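Stop Returning One Grasp

Orest Romaniuk
7/25/25

Most grasp planners I am asked to review have the same signature. A point cloud goes in, a pose comes out, and the pose carries a score between zero and one. The motion planner takes the pose, tries to reach it, and either succeeds or returns an error code that the layer above treats as a reason to call the grasp planner again. The second call gets a point cloud that is nearly identical to the first and usually returns a pose that is nearly identical too. We log this as a retry. It is a loop with noise in it.

My argument is that this interface is wrong, that it has been wrong for as long as I have worked on it, and that better networks behind it will not fix it. A grasp planner should return a set, and the set should come with enough structure that the motion planner can choose from it without asking again.

I maintain a planning stack called Derkach. It sits between a perception service, Istar, and whatever controller the arm vendor ships. For its first two years Derkach had the single-pose interface. I wrote that interface and defended it in review on the grounds that it was easy to test. It was easy to test. A function that takes one thing and returns one thing has a short test file, and ours passed every night while the arm stood still on perfectly ordinary objects.

The failure that changed my mind was dull. An object sat close to the wall of a bin. The top-scoring grasp closed the fingers across the narrow axis, with one finger passing between the object and the wall. The clearance was less than the finger thickness plus our padding. The motion planner rejected it, correctly. The grasp planner, which had no model of the wall, offered it again with the wrist rotated by a degree or two. This went on for 22 calls before the task timed out. A second grasp, rotated by ninety degrees and scored slightly lower, was free the entire time. It had been computed on every one of those calls and discarded at the last line by an argmax.

Throwing away information at a module boundary and then paying to recompute it is a software error. It would be caught in a week in a database or a compiler. In robotics it survives because the recomputation is hidden under motion time, and because the people who own the grasp score and the people who own the collision checker often sit in different meetings.

The usual answer is to feed the walls to the grasp network and let it learn to avoid them. I have tried this and I don't recommend it as the main mechanism. Collision with known, static geometry is a question we can answer exactly with a signed distance field in very little time. Training a network to approximate the answer spends data on a solved problem and makes the score harder to read. When a grasp then scores low, the log can't say whether the contact is poor or the wall is near. These call for different actions, and the task layer needs to know which one it has.

What I want across the boundary is the following, and Derkach has produced it since version 4.

Each candidate has a pose, a finger opening, and an approach segment with a start and an end. It has a contact score that refers to contact only. It has a mode label, so that candidates that differ by small rotations are grouped and candidates that differ in kind are kept apart. The set is pruned within each mode and never across modes. We keep up to 10 candidates, and the pruning rule guarantees that no mode is emptied while another still has duplicates. The motion planner walks the set in an order it chooses, using costs it owns, and when it rejects a candidate it records the reason and the pair of bodies involved.

The last item matters more than I expected. Once rejections name a pair of bodies, the task layer can act on them. "Finger against wall" means try another mode. "Finger against neighbor" means the neighbor could be picked first. "No inverse kinematics" means move the base or leave the item for later. Under the old interface all three arrived as the same integer.
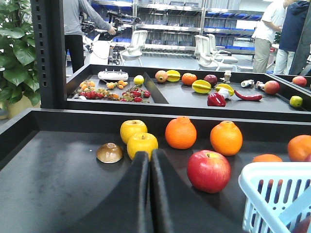
Mode labels are where I get the most pushback, mainly from people who would like the set to be a continuous distribution and sample from it. I have no objection in principle. In practice a sampler spends its draws where the mass is, and with produce the mass is often in the wrong place. An apple near the back wall of a tray, with another directly in front of it and oranges off to the right, has a broad and confident peak of grasps around its equator, and a good share of them put a finger where the neighbor already is. A long, thin chili lying flat has the opposite trouble: closing across it is sensible, closing along it is hopeless, and there is little worth keeping in between. A basket with slotted sides will add its own confusion if perception fills the slots in one pass and leaves them open in the next. Discrete modes hold up under all of this because a mode keeps its place in the set even when its score is unimpressive.

There are costs. The set is larger than a pose and the message is larger with it. Clustering into modes needs a rotation threshold, and ours was tuned by hand on the Narklow cell and then adjusted again when Bunent adopted the stack with longer fingers. Symmetric objects produce modes that are arbitrary slices of a continuum, so an orange can use up slots that something else needed. I handle this with a symmetry flag from Istar, and the flag is wrong often enough to annoy me. Testing is also harder. The test file now checks properties of sets, and new contributors take a while to write those well. I count 17 open issues against the clustering code as of this writing, and I expect most of them are real.

I would still make the trade. The single-pose interface moves all of its cost to the place where it is hardest to see, in a task layer full of retry counters and small random perturbations that someone added before a demo and no one has dared to remove. If your stack has such a counter, look at what the grasp planner computed on the call before the first retry. Log the full list before the argmax. It takes one line, and you can decide about the interface after reading a day of output.

9 comments | 31 shares

Related posts
Padding Is Not a Safety Margin
Error Codes the Task Layer Can Use
Signed Distance Fields for Static Cells
Notes on the Istar Symmetry Flag

Contact | © Orest Romaniuk | Back to top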